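Goltley Ellillow stool, white
Reviewed by Hidayah Nasution, 6/27/19

I bought the Ellillow in February for the back bathroom, where my mother sits to wash her feet and needs something that won't slide. It's sold flat with the legs separate. The price at Mrema was $49, and I paid it without a coupon.

The box comes with a single folded sheet and no tools. The drawings are small, and the one for the legs is printed so lightly that I had to take it to the window. My neighbor Hidayah Manurung bought the same stool and had the same trouble with hers.

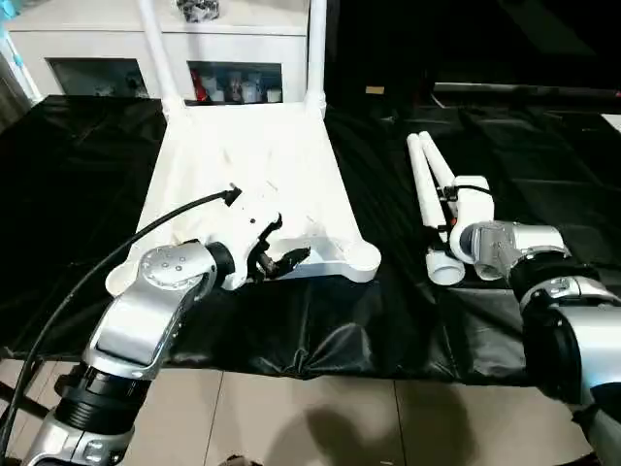
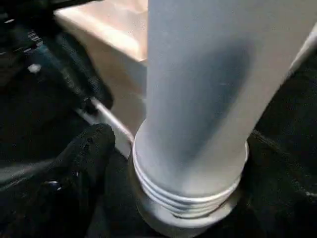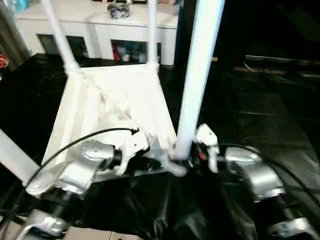
My main complaint is with the leg fittings. They are stiff when new, and the first two I tried went in crooked and had to be backed out. If you've handled white plastic with closely spaced ridges running around it and a wider collar underneath, you know the kind of thread I have in mind - easy to start wrong. Go slowly and turn by hand. I also put an old sheet down first, as white plastic picks up gray smudges from almost anything.

Once together, it's steady. I weigh a good deal more than my mother and it doesn't creak under me. The feet grip tile well but leave faint marks on vinyl. Water runs off the top, though some collects at the corners and needs wiping.

I wrote to Goltley about the instructions and got a clearer drawing by email two days later. They could print that one and put it in the box.

The Nermont stool is the other one Mrema carries at this size. It has a padded top and costs more, and the padding takes a long time to dry. For a bathroom I'd still pick the Ellillow. For a bedroom I'd get the Nermont.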